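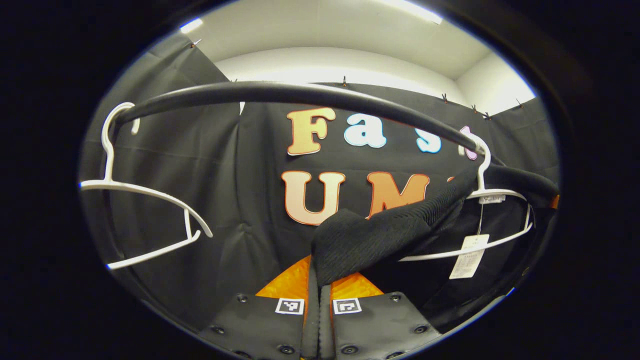
*Hangers and a knit garment on the rail.*

# Herkeo smart lock and hub: progress report to Nwosu

Period covered: January to April
Prepared by: the Nusmont product team

## Status

The lock hardware is finished and the hub hardware is close. Firmware for both is behind the plan we agreed to at the start of the grant. Of the 5 milestones in the agreement, three are complete, one is partly complete and one has not started. We are asking for a change to the date of milestone 4. We are not asking for more money.

## Milestone 1: Lock body and motor

Complete. The final lock body fits the standard deadbolt cutout without drilling. The motor was changed in February after the first supplier could not hold the noise level we had specified. The replacement draws slightly more current when it starts, so we adjusted the low-battery warning to come on earlier.

The thumb turn on the inside was made larger. People in the first home group told us the old one was hard to grip.

## Milestone 2: Bench testing

Complete. Each test lock was run through 3000 lock and unlock cycles on the bench. One unit stopped before the end because a screw in the gearbox had worked out. The assembly instructions now call for thread locker on that screw, and a second lock built to the new instructions finished its run.

Battery life on the bench came out at 370 days on one set of AA cells, using the light-use pattern in the test plan. Heavy use will be lower. We have not finished measuring heavy use and will not print a figure on the box until we have.

## Milestone 3: Pairing and app setup

Complete, with one open item. Pairing by setup code works on both phone platforms. The app asks for the code once, names the lock, and moves on to the fingerprint and keypad screens.

The open item is renaming. If a user renames the lock in the home platform's own app, the name in our app does not change until the lock is restarted. A fix is written and is waiting for the next firmware build.

## Milestone 4: Hub and remote access

Partly complete. The hub connects to the lock, reports its state, and passes along lock and unlock commands from outside the home. The following are working:

- Lock and unlock from the app over a cellular connection
- Door open and closed status
- Guest codes with a start and end time
- Event history on the phone

The following are not working well enough to ship:

- Reconnecting after a router restart. The hub sometimes stays offline until it is unplugged. We can reproduce this with two of the routers in the lab and not with the others.
- Notifications. Some arrive twice. A smaller number arrive late, in one case after the door had been locked again.
- Automatic lock by location. The phone reports that the user has left, but the hub does not always act on it if the door sensor changed state in the same few seconds.

The reconnect problem has taken most of the firmware time since March. Our first approach was to have the hub retry more often, and this made it worse on one of the two routers. The current build waits for a new network address before it tries again. It has held up in the lab overnight, and we want a longer run before sending it to homes.

We propose moving the end of this milestone from May to July.

## Milestone 5: Home trial

Not started. The plan calls for 100 homes. Sign-up is full and there is a short waiting list. Locks for the trial are built and boxed, and they will be updated to the release firmware before they go out.

We could ship the locks now and the hubs later, and we looked at doing so. We decided against it. Setup would have to be done twice in each home, and the trial survey depends on people using both parts together from the first day.

## Suppliers

Sonska is still the supplier for the keypad. The first production batch had a few units with uneven backlighting, and Sonska replaced them without charge. The second batch passed inspection.

The radio module in the hub now has a longer lead time than it did in the fall. We have enough on hand for the trial. An order for the first retail run needs to be placed by June.

## Security review

The outside review of the lock firmware was finished in March. It found one problem rated high: a deleted guest code stayed valid on the keypad if the lock was out of range of the hub when the code was deleted. The lock now checks the list when it reconnects and also honors the code's end time by itself. The reviewers have retested this and closed it.

Two lower-rated findings, both about how long the app keeps a login active, will be fixed in the next app release. Review of the hub firmware will begin when the reconnect work is done.

## Budget

Spending is under plan for the period. Most of the difference is trial support, which has not begun. Lab equipment ran slightly over because we bought extra routers for the reconnect testing. We expect to use the full grant by the end of the trial.

## Next period

1. Finish the longer run of the reconnect build.
2. Fix duplicate and late notifications.
3. Start the hub security review.
4. Complete heavy-use battery testing.
5. Place the radio module order.

## Decision needed from Nwosu

Please confirm the July date for milestone 4. The home trial would then begin in August, and the final report would follow after the last survey is returned.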